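Sofa care and everyday use – frequently asked questions

These answers cover all Stuvley fabric sofas and chaise units. Last updated 21 Sep 2020.

Can I take the seat covers off?

It depends on the range. Wiltus covers have a zipper along the back and come off. Sopacua seats are upholstered in one piece and have to be cleaned in place.

How often should I vacuum it?

Once a week if you use it daily. Use the soft brush head on low suction and go with the weave. Get into the seams too – that is where crumbs and grit collect.

What do I do about a spill?

Blot it with a dry white cloth, working from the outside in. Don't rub. If a mark is left, use cool water with a little mild dish soap, then blot again and let it dry with the windows open. Don't use bleach or a steam cleaner.

The fabric is going fuzzy. Is it faulty?

No. Some pilling is normal in the first 3 months. A battery fabric shaver takes it off. Both fabrics are tested to 25,000 rubs.

Can I sort and fold laundry on the seat?

Yes, as long as the clothes are fully dry. Damp clothes can leave a water ring, and new reds and dark blues may bleed into a light fabric. Check waistbands and linings, which dry last. Close zippers and hooks first so they don't catch the weave, and don't leave piles sitting overnight.

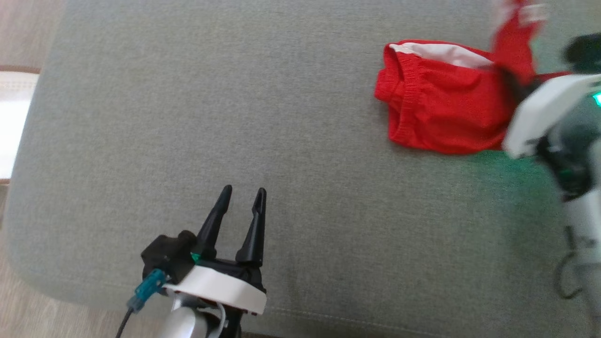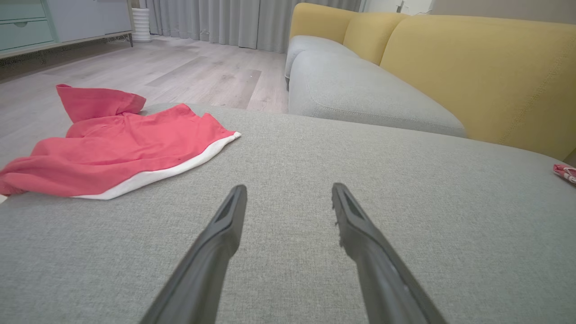

Color from clothing has already come off on my sofa. Can you fix it?

Sometimes. Try the soap and water method once. If the color stays, stop there and write to Nouhaila Benmoussa in customer care with your order number and a photo taken in daylight. Dye transfer isn't covered by the warranty, but we can quote for cleaning or a new cover.

Do you sell spare covers?

For Wiltus, yes. Order through the Flondumport store or by email. Allow extra time in February, when the workshop closes for stocktaking.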